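Gevameo Mock Trial Kit, Classroom Edition
Item 136 – In stock

Sooner or later every youth program discovers that its members would like to put each other on trial. The Gevameo kit lets them do it with paperwork.

Inside the box you get a judge's robe (one size, which suits some judges more than others), a gavel with sound block, 2 counsel folders, juror badges, an oath card and 8 case files. Cases run from the missing field trip money to a disputed election for class president. The Ulix case is the hardest, and we suggest saving it for a group that already knows what an objection is.

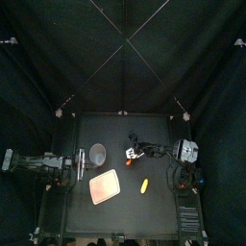
Most cases fit into a Saturday morning, provided the defense can be persuaded to stop talking. Verdict slips come in pads and refills are sold separately. Sentences are up to your court – the handbook recommends dish duty and warns against exile.

Ages: 10 and up
Players: 8 to 30
Handbook: Babaei Rules of Court, 2nd edition, spiral bound
Robe: black polyester, machine wash cold
Ships from: Dusorow warehouse, weekdays

Returns accepted on unopened kits. Gavels that have been used on furniture are yours to keep.

Goes well with: Gevameo Town Council Kit, Spare Gavel, Juror Badges (refill)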